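Front Desk and Card Sorting Assistant (part-time)
Kondident, Greltport office

Kondident runs check-in and visitor badges for small conferences, trade days and school open houses. We have an office on the second floor of the Dalisay Building in Greltport and a storage unit in Edton. We are looking for one part-time assistant to work at the card desk, 20 hours a week, starting in October.

What the job is

Most of our events still use printed cards. Guests get one when they arrive, and the organizer gets the unused ones back at the end. Before an event, the cards have to be checked against the guest list, put in order and placed in the sorting trays. After an event, the cards that come back are checked off again and the list is corrected. A typical event has 200 guests. Larger ones are split between two people.

You would do this work at a desk with a laptop, the trays and a few basic supplies. It is quiet work and it has to be right. A card filed under the wrong letter means a guest standing at the door while someone hunts for it.

You would also answer the office phone when the event leads are out, sign for deliveries, and pack the kit that goes out to each event.

The desk

You would share the card desk with one other assistant, usually at different times of day. The laptop stays at the desk and belongs to the office. The trays are brown corrugated cardboard with upright partitions, and the cards stand in the slots with the lettering at the top edge so they can be read from above. We have tried plastic card boxes and went back to cardboard, which is lighter to carry and can be replaced cheaply when a partition gives out.

Please note that the desk is not a private workstation. Whoever finishes a shift leaves the tray where the next person can find it and puts a note on the list showing which letter they stopped at. 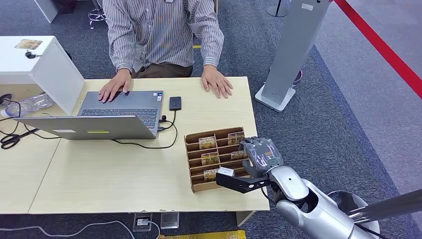 Your tasks

Check guest lists for double entries, missing first names and obvious spelling mistakes, and send questions to the event lead by noon.

Sort printed cards by last name or by company, depending on the event, and stand them in the tray.

Enter late sign-ups and cancellations in the list. Late sign-ups come in until 2 p.m. on the day before an event.

Trim and print replacement cards when a name has changed.

Pack the event kit: tray, list, spare cards, scissors, pens, tape, power bank and charging cable. Charge the power bank before it goes in.

Unpack the kit when it comes back, check off the cards and tell us what needs to be replaced.

What we ask for

You read and type English well and can spot a misspelled name. You can use a spreadsheet at a basic level – sorting, filtering, finding a name. We will show you our own list format in the first week.

You can sit at a desk for a shift with breaks, and you can carry a packed kit down one flight of stairs. The building has an elevator, but it is out of service more often than we would like.

You do not need a degree or earlier office experience. People who have worked in a library, a mail room or a doctor's office usually pick this up quickly. A driver's license is useful for trips to Edton but is not required.

Hours

Shifts are four or five hours, either morning or afternoon, and we set them a month ahead. The week before a large event can be busier, and we may ask whether you want extra hours. You are free to say no. Event days themselves are staffed by the event leads. If you would like to work at the door now and then, tell us in your application.

What we offer

Paid hourly, with the rate given at the first phone call. Paid training in the first two weeks. Coffee, tea and a kitchen with a working microwave. A bus pass for the Greltport lines after the trial period. Street parking is hard to find before 9 a.m., so most of us take the bus or bike. Bikes can be left in the back hallway.

How to apply

Send a short letter and a list of your past jobs, paid or unpaid. One page each is enough. Tell us which shifts you prefer and when you could start. Please do not send original certificates.

You can also drop your application in the Kondident mailbox on the ground floor of the Dalisay Building. Write "Card desk" on the envelope.

We call applicants in the order their letters arrive. The interview takes half an hour and includes a short sorting task with a tray of cards. There is no time limit on the task, and you can ask questions while you do it. We answer every application, including the ones we turn down.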